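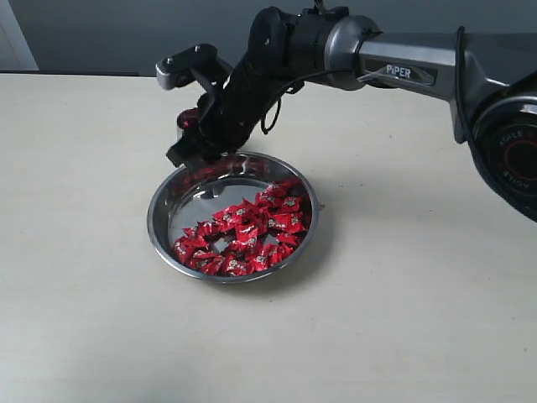
Wanda Jakubowski wrote back within the hour asking why the budget line for grippers was bigger than the one for the computer, and whether we could please fix the typo before she signed anything. It wasn't a typo, so I've turned my answer to her into this README and put it next to the data. If you're planning to buy your own setup, start here.

# gomitholm-pick-set

This is the pick-and-place data from our bench in Gomitholm, plus what I learned paying for it. I'm the one who fills in the order forms, so expect more talk of invoices than of model weights!

## What's in it

- 123 episodes of picking up small wrapped candies
- 18 held-out episodes for testing (please don't train on these)
- a spreadsheet, costs.csv, with every order we placed

The arm is a PIPER from AGILE. The bowl is plain stainless steel and the candies are red, so you get a lot of red bouncing around the inside of the metal. Keep that in mind if you plan to lean on color alone.

## How we split the money

The arm was the easy part. We knew the reach we needed, got quotes, picked one. Everything that goes on or near it is where my first plan fell apart — I had put down one line called "misc" and it was gone by August.

What I'd write down separately next time:

- Finger spares. We ordered 2 sets and I wish I'd doubled it.
- Mounting brackets. Hikex made ours, and the minimum order was 9, so now I have a drawer of them.
- Cables, and the clips to keep them out of the way.
- Shipping. Billcombe quoted it apart from the goods and I missed it completely the first time around.
- Candy. Yes, it's a real line. Wrappers wear out and people snack.

Chae-won Yang pushed for leasing the second arm instead of buying it. I was against it (I like owning things) but I've come around, mostly after looking at what we'd pay to store one between projects. Her numbers are in the second tab of the spreadsheet.

## Known gaps

One kind of object, one kind of bowl. Damian Wysocka wants bags and boxes in the next round, which means a wider gripper, which means another order form for me. The prices in costs.csv are what we paid, before tax, and they won't match yours.

## Using it

Free for research and teaching. If you reuse the cost sheet for your own grant, go ahead, just swap in fresh quotes first. Corrections go to the issues page and I read them on Saturday mornings with coffee.

14 comments · 37 shares

Related

- Leasing or buying a second arm: the worksheet
- Gripper finger spares, a parts list
- Hanna Szewczyk's notes on writing an equipment request
- Billcombe shipping quotes, compared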